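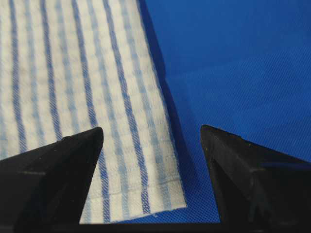
The collector keeps 300 thimbles in a spare room in Norker, sorted by material and then by height. Only 75 are on display at a time.

"Light is the main problem," she said. "Painted china holds up. Enamel mostly holds up. The leather ones fade, so those stay in drawers."

She bought the first 11 as one lot at an estate sale in Florero. Two were silver and the rest plated brass. She checks plating with a loupe along the inner rim, where wear shows first.

Each piece has an index card with height, rim diameter, maker's mark and price paid. Her limit is 50 dollars, and she has gone over it once, for a steel-topped silver thimble from a dealer in Zotham.

"I don't polish," she said. "Polish takes metal off, and the marks are shallow to begin with. I use a soft brush and put it back."

The display changes every December. Asked what she is looking for now, she named a porcelain thimble with a bird on it, the mate to one in case four. "Same painter, I think. The tail feathers would settle it."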